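Pre-purchase and arrival checklist for corn snakes and small colubrids

For buyers collecting from Stultmont or taking delivery by courier. Work through it before the animal goes into its permanent enclosure. Comments are from our own arrivals since May.

1. Paperwork
Hatch date, sex, parent line and feeding record all present – Yes / No
Comment: We still get boxes with a name and nothing else. Ask for the feeding record before paying. It should list the last five meals with size of prey and whether it was frozen-thawed.

2. Transport tub
Lid clipped on all sides, air holes clear, paper dry – Yes / No
Comment: One Vedton tub arrived with a clip open. The snake was inside, but we now tape the lid as well.

3. Eyes
Clear, or evenly cloudy if in shed. No dents, no stuck caps – Pass / Recheck
Comment: Don't pick at a stuck cap. Raise the humidity, wait for the next shed, and see a vet if it is still there.

4. Mouth and nose
Mouth closes fully, no bubbles, no clicking when breathing – Pass / Fail
Comment: Listen with the room quiet. A single sneeze after a journey is not a fail. Repeated wheezing is.

5. Skin and scales
No mites under the chin or around the eyes, no blisters on the belly – Pass / Fail
Comment: Wipe down with damp white kitchen roll and look for black specks. If there are any, the animal stays in quarantine and everything in that room is treated.

6. Body and vent
Rounded body, no kinks, vent clean – Pass / Fail
Comment: Run the snake through your hands slowly. A hatchling will feel thin beside an adult and should still not show a ridge along the spine. 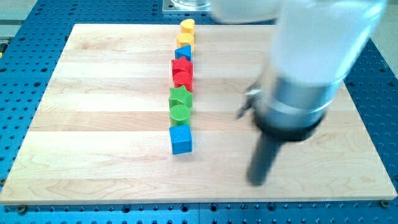

Checklist and comments by Tahmineh Shokri
Checked by Rogério Andrade
Filed under: Keeping, Health

7. Weight
Weighed on arrival and written on the card – Yes / No
Comment: Our heaviest arrival this year was an adult female bull snake at 2,578 g, which needed the large scale. The small Ultis scale stops at 1,000 g and gives an error above that.

8. Quarantine enclosure
Paper floor, one hide at each end, water bowl, thermostat probe fixed down – Yes / No
Comment: Keep it plain. Minimum stay is 40 days, and the count starts again if mites are found.

9. Heating
Warm end checked with a separate thermometer, thermostat tested – Yes / No
Comment: The Ansari thermostat in rack two was reading low on Wednesday and has been swapped. Don't rely on the number on the dial.

10. Locks
Doors wedged or locked, cable gaps closed – Yes / No
Comment: Hatchlings get through any gap wider than their head. Check the back of the enclosure too.

11. First meal
Left alone for five to seven days, then offered one small item – Taken / Refused
Comment: If refused, remove it, wait a week and offer again. No handling until it has eaten three times.

Any fail on items 4 to 6: ring the seller the same day, keep the tub and take photographs before cleaning anything. Completed sheets go in the folder by the quarantine room door.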